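The box at the end of the drawer

Every household has a drawer that no longer shuts. Mine is in a Ballen sideboard bought in April, 18 kilos of flat-packed optimism, and it was supposed to hold napkins. We own no napkins. It filled up within the week.

The cure, according to the sort of people who sell cures, is a plastic box. Fellon, a shop I had previously visited only to get out of the rain, stocks more than 300 of them, arranged by colour like a paint chart for the anxious. Sokix, across the road, has fewer boxes and a better café. I went to Sokix.

A word on choosing. Go deep, and go open. Shallow trays with little compartments look marvellous until you own something longer than a teaspoon, and all the things that gather in drawers are longer than a teaspoon. Rounded corners are kinder when you come to wipe out the crumbs, and there will be crumbs, even in a box that has never met food. As for colour, I used to favour grey. Grey boxes vanish into cupboards and are found again by the next owners of the house. Pink stays where you left it.

Then there is the lid. Manufacturers insist on lids, and Bartoš, whose catalogue I have now read with more attention than my mortgage, lists them separately, as if one might collect them. Mine went on once. A lid turns a box you use into a box you store, and after that you may as well post it to the loft. Slide it underneath, or lean it behind the toaster and forget it.

The sorting itself takes an evening if you are strict and a fortnight if you are me. Tip out what will tip. Long things go in first, along the side, and small tools after them. Anything you can't name goes on the table for 5 minutes to think about what it has done. Most of it goes back in, of course. I have kept a length of tubing since university on the grounds that it is a good length.

The drawer now shuts. The table is another matter - but I never promised anything about the table.

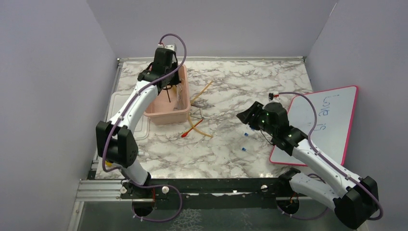

Deep, open and pink, with the lid kept out of the way and a few things still waiting on the marble pattern.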